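I've spent most of this week on the tracking code for the hand-held grippers, and I think I'm finally getting somewhere (famous last words, ask me again on Friday).

The job is easy to say. Each gripper has a marker cube on it, the tracker finds the corners, and out comes a pose for each hand that the planner can use. My trouble was the flip! Catch a square nearly head on and the solver has two answers that fit almost equally well, so the left hand would happily jump 35 degrees and back again between one picture and the next. I'd been smoothing over it with a filter, which just gave me slow, wobbly jumps instead of quick ones.

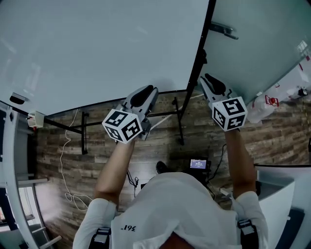
Liudmyla reckons I should stop solving each face separately and throw every corner on the cube into one solve, and only drop back to a single square if that's all there is. She also thinks my filter belongs in the bin.

She was right about the first bit, annoyingly. I ran it over 400 saved clips last night and the flips went from 19 clips to two, both of them with one face showing. The filter is staying for now, mostly out of stubbornness, but I've turned it right down.

Next up is the offset from cube to fingertips, which I'm still typing in by hand like it's a shopping list. Tarek has a calibration script in Clalley that he swears takes 20 seconds, so I'll be pinching that tomorrow.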